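Showing a pair of arms what to do: bench tips for remote teaching

Radmont Workshop Pages, updated 1 May 2018

I have been teaching tabletop jobs to robot arms by hand control since last spring and I still get a daft amount of pleasure out of it. You hold a pair of handles, the arms copy you, the computer writes down every movement, and later on the arms have a go by themselves. Most of what follows is about the bit in the middle, with you at the handles and a table full of household odds and ends. Plenty of it will be familiar to anybody who has ever tried to teach a child to lay a table.

Set out the table before you touch the handles

Put everything down, then sit at the controls and reach for each thing in turn without picking it up. If an elbow swings over something tall on the way, move the tall thing now. Drawers want special care, as they need clear space in front for the full length of the pull plus the width of the gripper. I keep a strip of the table free for that and chalk a line when I'm feeling organised.

Boxes are lovely to teach with, by the way! A box with a slot and a drawer gives you posting, pulling, pushing and fetching, all from one cheap bit of wood. 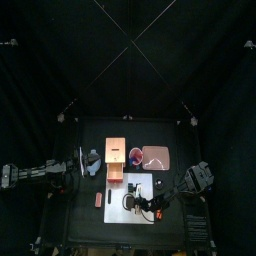 Slotted box with its drawer out, and the white board laid in front.

Leave cables their slack. Move both arms to the furthest point of the job and look at what the wrist cables do. If they drag across the table they will sooner or later sweep something off it, and you'll have recorded the sweep along with everything else.

Slow down at the last inch

Travel at a comfortable pace, then ease off just before you touch. Beginners do the opposite (I certainly did), creeping across the table and then grabbing. A short hover above the thing gives you time to line up the fingers, and it gives the recording a nice clear moment where the approach ends and the grip begins.

With stacked blocks, come straight down from above. A sideways approach nudges the lower layers, and the whole pile leans before you've even closed the fingers. Lift straight up as well, a good hand's width, before you think about going anywhere else. And start with the top piece as your whole lesson. One block off, one block back on, over and over, until it feels dull. Dull is good for the recording. 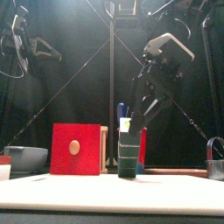
Keep the takes short

I aim for takes under 82 seconds. Longer than that and my hands wander, I start fidgeting with the spare arm, and the fidgeting goes into the lesson. If the job is a long one, cut it at a natural resting place: drawer open, hands back, stop. Object in, hands back, stop. Drawer shut.

Park the arm you aren't using somewhere sensible and keep it there. I rest my elbow on a folded towel on that side, which stops the little twitches a treat.

Throw away the take where you dropped something and snatched it back in a panic. Keep the take where you missed, paused, and calmly tried again. Those calm second tries are gold, and I wish I hadn't deleted so many of mine in April.

Spoons, cups and other slippery customers

Cutlery is where I lost most of my patience. Thin handles roll between flat fingers, and shiny metal can throw a highlight straight into a camera. Plastic spoons are friendlier to begin with. Take hold of a spoon by the handle, well away from the bowl, and lift it along its own slope so that it slides out of the cup. Pull it upright first and you tip the cup. If the cup is light, use the second arm to steady it, low down, and let go with that arm last.

A square of rubbery shelf liner under the gripper pads helps too. Mine is the Skimex sort, cut with kitchen scissors and stuck on with double-sided tape. Change it when it goes shiny.

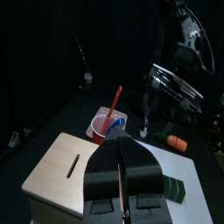 How many times do I need to show the same job?

Start with 50 good takes and see how the arms get on, then add more for whichever part goes wrong. My drawer job took 468 before I was happy, though I was fussy, and I moved the box between takes far less than I should have done at the start.

Move things about, a little

Shift each item by a finger's width between takes, turn it a touch, swap left for right now and then. If everything sits in exactly the same place, the arms learn the place and take no notice of the thing. I keep a pack of plain cards with positions scribbled on them and deal one before each go. It's quick, and I'm much worse at being random than the cards are.
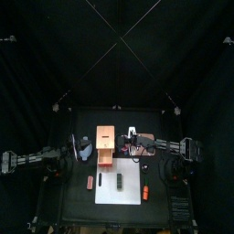
Contrast is the other half of laying out a table, and it costs next to nothing. Before a session I check the view from each camera on the screen and ask whether I could find every item myself. A dark green block on a white sheet shows its edges well, whereas a black marker lying on the black tabletop beside it needs a closer look. So I pop dark things on something pale for the early takes, and move them on to the black once the basic grip is going nicely.

Odds and ends

Name your files as you go. Job, date, take number, and a word for anything odd.

Wipe the gripper pads between sessions. A dab of Kravets bench cleaner on a rag does mine, left to dry properly before the first take.

Stop after 3 bad takes in a row and put the kettle on.

Tighten the table clamps weekly. I use the long Plelten hex key that lives in the drawer under the monitor, and it goes back in that drawer.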